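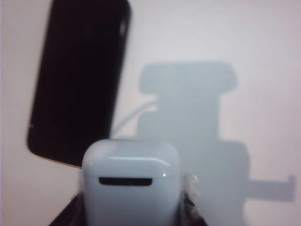

Home Topics Unanswered Tags Members
Search this site Go

Budgeting a small pick cell for phone and earbud returns — what have I left out?

Posted by Kiran Gautam in Equipment and Planning

I run the returns bench at Griltier, a small firm that grades used phones and earbud cases for resale. We handle 600 items in a normal shift. Each one is picked from a tray, held up for a look front and back, and put into one of four graded bins. I have been asked to cost one arm, one two-finger gripper and a wrist camera to do the picking and presenting. A person would still do the grading from a screen.

The items are phones (mostly dark, glass or glossy backs) and charging cases (mostly white, glossy, rounded). Some cases arrive with bits of clear film still on them, and some phones come with a cable attached.

I have two quotes. The one from Sallitz covers arm, gripper and camera as one package. The one from Rahimi covers the arm only and is 2,130 cheaper, with the gripper and camera left to us. Both say delivery in 14 weeks, and the money has to be committed by the end of March.

My questions:

1. Is the arm-only quote really cheaper once the rest is bought?
2. What should the fingers be made of, and do I need more than one set?
3. What lines do people usually leave out of a first budget?

Bench space is limited but the floor is level and there is a spare supply on the wall behind. Payload is not a concern at these weights.

Reinhold Baumgart

Taking your points in order.

1. Probably not. The difference has to pay for a gripper, a camera, the bracket that holds the camera at the wrist, a cable long enough to follow the arm through its full travel, and the time to make the camera and the arm controller share one set of positions. The last item is the expensive one. If you have someone on site who has done it before, count their days and price them at full cost. If you do not, ask Rahimi for a day rate and put five days in. I would expect the gap to close before you have bought any fingers.

2. Soft-faced fingers, replaceable, and buy spares. A rounded glossy case will rotate between hard flat fingers if it is gripped above or below its middle. A phone wants a wide flat pad. You can often manage both with one finger shape if the pad is thick enough to give a little, but get the supplier to show it with your own items. Send them a box of real returns, film and all. Loose film between the pad and the case lowers the grip and it changes from one item to the next, so a trial with clean samples tells you very little.

3. Lines commonly missing from a first budget:

— Lighting. Glossy black and glossy white in the same view is awkward. If you expose for the white case, the phone becomes a black shape with no detail. Allow for a diffuse light on each side and a hood against the room lights.
— Background. A plain white one suits the phones and is poor for white cases. Mid-grey matt board costs next to nothing and serves both.
— Shadows. With a single lamp, the arm and gripper throw a large soft shadow on whatever is behind the item. Software that finds edges may take it for an object. Two lights help, and so does moving the background further back.
— Guarding, or the risk assessment that shows you can do without it. Either one costs money.
— Spare fingers, spare pads, one spare camera cable. The cable at the wrist flexes on every cycle and should be treated as a consumable.
— Rejects. You need a place for the arm to put anything it cannot grip, and somebody's time to clear it.

Also ask both suppliers what happens to the delivery date if the sample trial fails. It is usually not written down.

Sota Sakai

we got the Flovuvach gripper with ours, its fine. pads wear out quick on the rough ones. wouldnt bother with a spare camera cable, ours is still going

Masanobu Hattori

I agree with most of Reinhold's list. Three additions from a similar cell.

Phones with cables attached should be taken out of the count. Ours caught on the tray edge and pulled the phone out of square in the grip, and we lost more time to those than to everything else together. We now remove cables by hand before the tray goes in. Budget the labour.

Cases with charge left in them may show a status light when handled. It is a small bright point and our first inspection settings marked it as a surface chip. It is easily masked, but somebody has to do the masking for each model of case, and new models keep arriving. Put a yearly sum in for this and not a single one at the start.

On timing, 14 weeks to delivery is not 14 weeks to use. We planned on 14 and had useful output at 18, with the extra time spent almost entirely on lighting and finger pads. If your payback sum starts on the delivery date, move it.

Whichever quote you take, ask for the price of a second set of fingers on the same order. Ours cost far more when we went back for them.

Kiran Gautam

Thank you. I have asked Rahimi for the day rate and am sending both firms a tray of mixed returns, including the ones with film on. Grey board is ordered. I had no line at all for lighting.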